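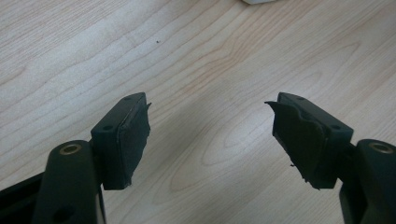 Tampo de madeira clara

Como ver a série Kemlow na ordem certa?

zoubi_fa
Olá a todos! Comecei a ver Kemlow por insistência da minha irmã (que já vai na segunda volta, imaginem) e estou completamente viciada, mas fiquei baralhada. Na Kaveo a primeira temporada aparece com 16 episódios, e uma colega jura que são mais 4, uns especiais que passaram entre a primeira e a segunda temporada. Preciso de os ver antes de continuar, ou estrago alguma surpresa se os deixar para o fim? Por favor, sem spoilers, que ainda nem sei quem é a mulher do farol! Muito obrigada desde já.

Jukard
Olá, e bem-vinda ao vício! A tua colega tem razão, existem 4 especiais. Na Kaveo estão escondidos no separador "Extras", bem lá no fundo da página, e eu próprio levei semanas a dar com eles. O meu conselho é veres os três primeiros logo a seguir ao final da temporada - são curtinhos e explicam de onde vem o irmão mais novo, que depois aparece na segunda como se já o conhecêssemos todos. O quarto deixa para mais tarde, passa-se depois do episódio do casamento e estraga um bocadinho a coisa. Vê com legendas, se puderes, a dobragem perde metade das piadas. E depois vem cá contar o que achaste!

maresia2000
eu vi tudo fora de ordem e percebi na mesma. os especiais são giros mas não fazem falta nenhuma, a segunda temporada em maio é que foi boa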